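Robots at Work - Handout 7: Notes from the Posura open day

Read this before our next class, and bring it with you, because we'll be arguing about parts of it. Most of you couldn't make the trip in October (the van only holds so many, sorry!), so I've written up what we saw at some length. If you did come along, please read it anyway and tell me what I got wrong.

Where we went

Posura is the surgical robotics lab out on the Wivmont campus, up the hill past the bus loop. Once a year they open the doors and let the public wander through, and this time they gave our group a slot of 40 minutes in the demonstration room before the crowds came in. We got there at 9 in the morning, and there was coffee, thank goodness.

The room is smaller than I'd imagined. Everybody wants to stand by the robot, but the better place is in front of the monitors, where the views from the small cameras riding on the instruments come up big enough to follow. I spent most of the visit there with my notebook, and my handwriting suffered for it.

What the demonstration was about

The job was suturing. If you've ever sewn on a button you know the basic moves: push the needle in, bring it out the other side, pull the thread along, tie it off. Now do it with a curved needle on something soft that gives when you press on it, using two long metal instruments in place of your fingers. I had a go on the hand trainer in the lobby (plain instruments, no robot) and dropped the needle so often that a kid of maybe ten offered to help me.

They work on practice pads, which are made to behave a bit like skin. One of the engineers told us the pads get used until there's hardly a fresh spot left on them, and that a cut can be reopened and stitched again plenty of times before a pad is thrown out. Keep that in mind when you look at the pictures, as it explains why there's old thread about.

Some words you'll need

Needle driver: the instrument that grips the needle. It has short jaws and holds on hard.

Grasper: the helper. It takes hold of thread or nudges the pad along.

Wrist: the jointed bit right behind the jaws. It's what lets the tip bend and turn after the long straight shaft has run out of room.

Tail: the loose end of thread left over once a knot is tied.

Handoff: passing the needle or the thread from one instrument to the other. We'll spend a lot of class time on this one.

The work at the pad

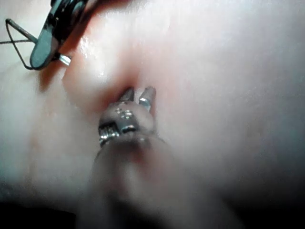

The curved needle, gripped at its base, with the dark thread trailing from the far end:
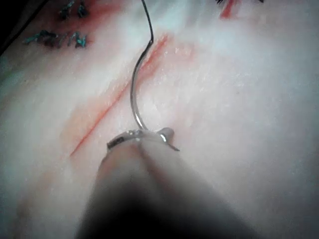
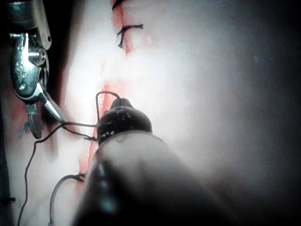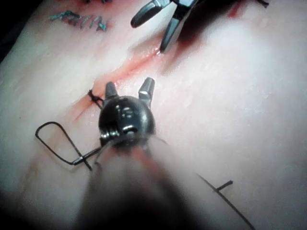 What I wrote down while watching

My notes are a mess, so these come in the order I found them on the page.

The thread is the hard part. I went in thinking the needle would be, and the needle is no picnic, but a needle keeps its shape. Thread doesn't! It loops and it drifts over things, and it ends up lying across the very instrument that's supposed to be pulling it. Look at the third picture, where a loop has gone over the rounded black tip of the near instrument. A person sewing at home would flick that away without thinking about it. For a machine, somebody has to decide whether it counts as a problem, and then how to get out of it.

Glare matters more than I expected. In that same picture there's a patch in the middle of the pad so bright that you can't make out any texture. If you can't see the surface, neither can software working from that one view. I asked what they do about it and got a long answer involving lamp angles and extra cameras, most of which I'm afraid I lost.

The instrument gets in its own way. A camera mounted that close to the tool gives you a lovely look at the tip, and then the shaft covers a good piece of what you'd like to see behind it. The fourth picture shows this well - the near instrument takes up much of the lower middle, and the second one comes down from the top to the upper end of the cut. Think about which of those two you'd want the camera on. I changed my mind twice on the ride home.

Color is useful. There's teal thread on the pad as well as dark thread, and once you know to look for it, it's much easier to tell one bit of stitching from another.

Questions people asked

Somebody from the Prarska evening group asked how long a single stitch takes. The answer was that it depends on who's driving and how the thread behaves, and that a new operator might need 30 minutes for a short row. I thought that was a refreshing thing to hear at an open day, where you usually get the best number anybody ever managed.

Another visitor wanted to know whether the operator can feel the pad. On their setup, no. You judge by eye how hard you're pulling, from the way the surface moves. Go back to the first picture with that in mind and look at how the pad seems to give a little where the two prongs meet it. That small change in shape is the kind of clue you'd have to go on.

I asked about recording. They do save the sessions, and we may be able to get a few clips through the Orakzai teaching library, though I haven't heard back yet.

For next class

Pick one of the four pictures and write half a page on what you'd do next if you were running the instruments. Say which one you'd move first and where you'd put it. If you're stuck, start with the thread.

Then write a short paragraph on what you can't tell from your picture. I care about this paragraph more than the other one. Can you say how deep something is? How tight a knot is? Would a second view settle it, or would you need something other than a camera?

If you want to try the sewing for yourself, bring a kitchen sponge, a needle and two pairs of tweezers. I'll have spare thread.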